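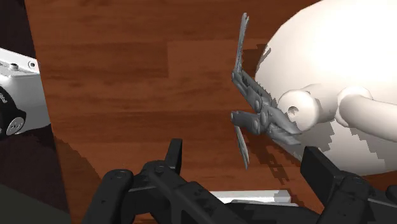 The multitool in our sim, with the gripper coming in underneath.

Robotics club night was a good one! We finally got the multitool into the simulated tabletop, blades out, pliers and all, and I've been grinning about it since Monday.

Some background if you're new: our team at Getdale (we're called Flellura, long story) does all its practice in simulation before we get time on the real arm. I took over objects in January, and the multitool was the one I kept putting off. The first mesh had 1,624 faces just for the handles and the physics crawled. Kausar Yousafzai showed me how to build a simpler collision shape and keep the pretty version for looks, and now it runs at full speed – I love how the rivets and notches still show up.

The shadows are still jagged, especially on the big white thing behind the tool. I bumped the shadow map up once and my laptop fan got very loud, so that's staying on the list.

Next up is grasp points. I've marked 2 on the handles and want to try one near the pliers hinge too. Pusden's team posted their grasp script last week and I can't wait to pull it apart.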